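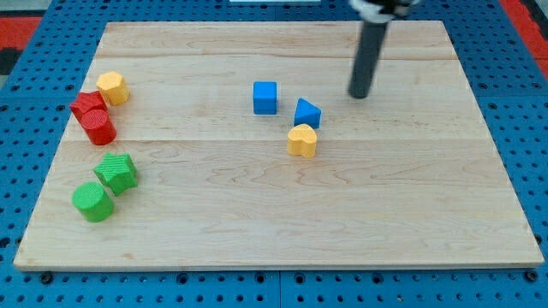 The new planner finally runs end to end, and I am so pleased with it that I've been restarting it just to watch the log scroll by!

Some background for anyone who missed the December posts. Stimis is my little planning layer, and it sits on top of Zellus, which handles perception and hands me a pose and a label for each block. Until last week the two talked through a pile of scripts I was scared to touch. Now there's one message type and one queue, and the whole thing is 276 lines shorter.

The fun part was symmetry. A cylinder looks the same however you turn it, so the planner shouldn't care about its yaw at all. A cube repeats every 90 degrees, a hexagon every 60, and the heart only once per full turn. I put that in a small table and the search got so much faster – nearly 24 times on my worst saved case.

I replayed all 1,204 logged plans overnight, and 23 came back different from the old planner. Most are ties broken the other way (fine by me). A few involve the star, where I suspect my label for the rotation is off by a half step. That's tomorrow's job, along with a proper timeout on the queue.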